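Front Desk and Laundry Help Wanted at Skirero Bathhouse, Trerkelton

Part-time, mornings or evenings
Posted in: Jobs / Hospitality / Local

Hi! I run Skirero, the little bathhouse at 683 Gilbert Street, next to the bike shop. If you've ever walked past and smelled cedar and wet wool hats, that was us. We have two saunas, a cold plunge, a steam room that works when it feels like it, and a tea corner that people love a bit too much (we had to put up a sign about naps). I'm looking for one more person to join us from October on, and I would love for that person to be you.

I wrote one of these ads last spring and made it sound very grown up, and the people who applied all seemed to think it was a spa. It's a bathhouse. There are drains. Some days the most exciting thing that happens is a man from Sidavstead who wants to talk about birch whisks for half an hour, and you'll need to be okay with that — I enjoy it, but I know it's not for everybody.

What you'd be doing

Mostly you'd be at the front desk. You check people in, hand over a locker key, tell first-timers how it all works (shower first, sit on a towel, no phones past the blue door) and sell a lot of ginger tea. We have five lockers that stick and you'll learn the trick for each one. You'd also walk through the rooms once an hour to mop, put wood chips in the foot tray, and make sure the steam room thermometer hasn't fallen off the wall again.

On quiet mornings you'd help me with phone calls and the booking page. The booking page is old and slow and I'm sorry in advance. If you know how to make those things better, tell me when you write, but it isn't part of the job and I won't hand you my website on day one.

You do not need to heat the saunas. I do that myself and I'm fussy about it.

The laundry part

I'm putting this under its own heading so it can't sneak up on you. We own 300 towels and on a busy weekend every one of them gets used. Washing, drying, folding, stacking, and then again. It takes up close to half of any shift, more in winter, and I'd much prefer you know that now!

You don't have to be a beautiful folder. Big towels get folded in thirds the long way and then in half, small ones get rolled, and the stack goes on the shelf with the fold facing out. That's the whole system. What I care about more is that you look at each towel while you've got it in your hands. Hair oil, henna, clay masks, somebody's new purple swimsuit — it all ends up in the towels. Anything stained or going thin comes out of the stack and goes in the gray bin by the dryer, and I sort through that bin myself at closing time. Loose loops of thread you can just snip.

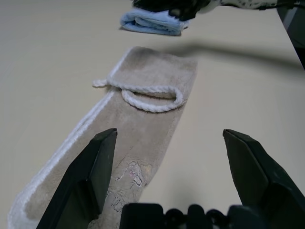
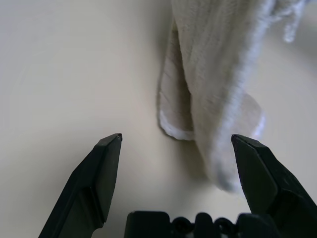
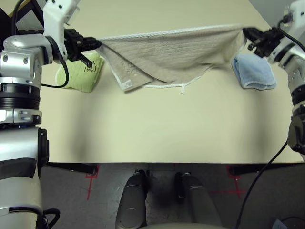
The discolored patch on the first towel is the kind of thing I'd want you to catch before it gets to the shelf.

Hours and pay

There are two shifts up for grabs. The early one starts at 6:30 a.m. and ends at noon, and the late one goes from 4 p.m. until we've locked up, usually 10 p.m. I need somebody for four shifts a week and one of those has to be on a weekend. You can pick all mornings, all evenings, or a mix, as long as it stays the same from week to week. I've tried doing a new schedule every week and I was bad at it.

I'll tell you the hourly pay on our first call, before you spend any time coming in. Tips from the tea corner get split by shift. Training is paid, the same rate as everything else. You also get free use of the bathhouse on your days off, plus one guest, and you can take home whatever soup is left at closing.

There's a $300 thank-you after your first six months, too.

Who I'm hoping to hear from

You're 18 or older and can be on your feet for a few hours. You can lift a full basket of wet towels, or you can split it into two baskets and carry those, fine by me. Warm rooms don't make you dizzy. You're kind to people who are shy about being in a bathhouse for the first time, and firm with the ones who've been coming for years and think the rules are for other people.

No experience needed. My best hire so far came from a shoe store. A second language is a big plus, any language, we get all sorts.

How to apply

Drop a note through the door or hand it in at the desk any time we're open. No resume, please. Tell me who you are, which shifts you'd like, when you could start, and the last thing you cleaned that you were proud of (I really do want to know, ovens count). Leave a phone number and a good time to call.

I'll call everybody back, even if it's a no. After that we'd have a short chat on the phone, and then you'd come in for a paid two-hour trial in the afternoon, with a free soak when you're done. Bring flip-flops.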